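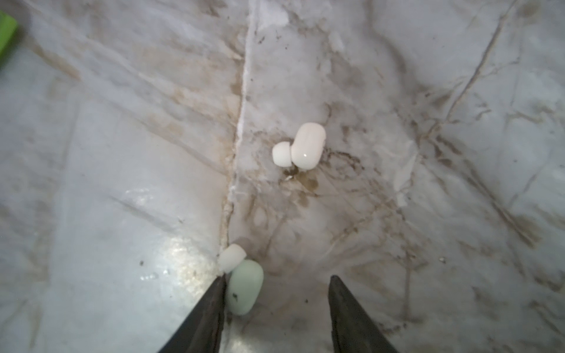
One white earbud on the marble. The other one is the reason for this thread.

I lost an earbud on the train between Esholm and Clototthorpe in May and have now been through the whole lost property process, so I'm writing it down while I remember it.

First thing. The number on the back of your ticket goes to general enquiries. They can't search for anything. They read you the web address and wish you a good day.

The web form wants the train's departure time, the carriage letter and which side you were sitting on. I had the first from my booking and guessed the other two. The form won't let you leave them blank.

Under "type of item" there is Headphones, Electronics (small) and Personal audio. I picked Headphones. The man at the desk later told me single earbuds go under Electronics (small). No idea what Personal audio is for.

You get an automatic email straight away, then nothing for 8 days. After that it's a message saying there may be a match and to come in with ID. It doesn't say what the match is.

The office is at Clototthorpe station, past the bike racks, through the door marked Parcels. Open Monday to Friday, shut from 1 to 2 for lunch. I got there at ten past one. The café on platform 3 does a decent cheese toastie.

The match was a hearing aid. I hope its owner has filled in the form.

Worth knowing if you change at Esholm – the Garcia coaches that cover the line on Sundays keep their own lost property and the two systems don't talk to each other. You have to fill in both.

Garcia were quicker, to be fair. A person rang me back the same afternoon. They had two umbrellas and a child's shoe, and no earbud.

I've given up and ordered a single replacement. It costs less than a new pair but more than you'd think, and you have to pair it with the old one yourself. Instructions are in very small print.

Someone asked about claiming on insurance. Mine is with Grorkov and the excess is higher than the price of the earbud, so no.

Will add to this if the railway ever emails again. The claim still says "open".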